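About Fidon

Fidon is a gripper test shop in Clumadville. We try out robot hands, arms, cameras and controllers side by side, and we write down how they did so you can pick one without buying four. Nataša Ristić started it with one arm and a borrowed bench, and she still runs most of the trials herself (try getting her away from them!).

What we do all day

People send us the part they need picked up, and we pick it up. A lot. A standard trial is 300 grasps per gripper, and the long wear run is 3,000, which we usually start on a Wednesday evening and check over coffee the next morning. We log every slip, every crooked grip and every time a part spins on its way up. Our shelf has 41 sets of fingers on it right now: soft pads, hard plastic, narrow tips, wide tips, and a few we cut ourselves because we got curious.

We love small parts best. Anything with flat sides looks easy until the fingers meet it a hair too high, and then you learn a great deal about your fingers. Small servos have become a favorite test piece in our shop for just that reason.

Cameras are the other half of it. We're big fans of a wrist view, and we compare lenses and mounting angles with the same care we give the fingers. In February we moved all our trials over to the Halen controller, so older numbers are marked as such in our reports.
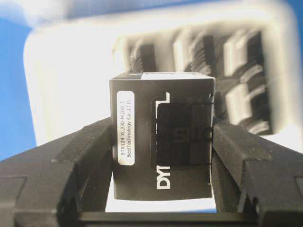
Wrist camera view: an XL330-M288-T servo held between two black fingers.

Working with us

There are 3 of us, and we answer our own mail. Tell us the part, its weight and how fast you need it moved. Students are welcome to come by and run a trial, and the team from Atallah down the road drops in almost every week to argue about finger pads. Bring your odd shapes!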